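Arm fault halts tabletop robot trials at Semiven

Semiven has stopped all work with its tabletop robot arms after one of them kept moving for several seconds when its stop button was pressed. No one was hurt. The company says the arms will stay switched off until a second stop circuit has been fitted to every bench.

The fault happened in July at the company's workshop, shortly after 10 in the morning. An operator was running a sorting job in which the arm picks up small parts and places them in a tray. The arm missed a part, swung wide of the tray and began pushing against the clamp that holds it to the table. The operator pressed the stop button on the bench. The arm carried on.

A second worker pulled the power lead from the wall and the arm dropped. The clamp was bent and a plastic cover on the elbow joint cracked. Semiven puts the repair bill at $900.

Jarmila Bartoš, who runs the workshop, said the button was wired correctly but the signal went through the same controller that was driving the arm. The controller had locked up while trying to correct its position, so it did not read the signal until it had finished.

"The button told the software to stop, and the software was busy," Bartoš said. "It should never have been set up that way. A stop button has to cut the power to the motors without asking anything else first."

The controller was made by Brornier and had been in use on that bench since the start of the year. Semiven staff went back through its log files the same afternoon and found 300 entries for a position error in the hour before the fault. The software was set to show a warning only when the error count passed a limit, and the limit had been raised during earlier testing to stop nuisance alerts. It was not put back.

Brornier has told Semiven that the controller's stop input was meant for pausing a job between moves and is described that way in the manual. Bartoš does not dispute this. She said the people who wired the bench had read the input's label and taken it to be an emergency stop. Brornier has agreed to change the label on new units and to send a notice to existing customers.

Semiven uses the arms to develop handling routines for Hadgu, a packaging business that wants to automate part of its hand sorting. Hadgu has no arms of this type on its own floor. A trial there had been planned for spring and has now been put back, with no new start set.

The workshop's two larger machines, which are inside guarded cells, use a different stop system and were not affected. They were tested after the fault and both cut out straight away.

Under the new arrangement, each bench will have a relay between the power supply and the motors, worked by a button on either side of the table. Releasing the button will not restart the arm. Someone will have to clear the area and reset the bench by hand. The parts are being supplied by Timetti and cost $300 a bench. 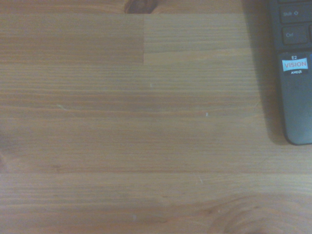
Operators will also have to check the stop at the start of each shift and sign for it. The arm must be moving when they do the check. In the past it was done with the arm parked, so the delay in the controller never showed up. The error limit has been returned to its original setting of 100, and changing it will need a second person's sign-off.

Staff asked for one more change, to the speed of the arms when a person is within reach. Until now the operators could choose it themselves. It will be fixed at the slowest setting while a routine is being developed and raised only once the routine has run a full shift without an error.

Bartoš said most of the team had been moved to simulation and programming work in the meantime. The damaged arm has been taken off its bench and will be stripped down to check the elbow joint and gears before anyone decides whether to use it again.

Semiven has reported the fault to the workplace safety regulator and is waiting to hear if an inspector will visit.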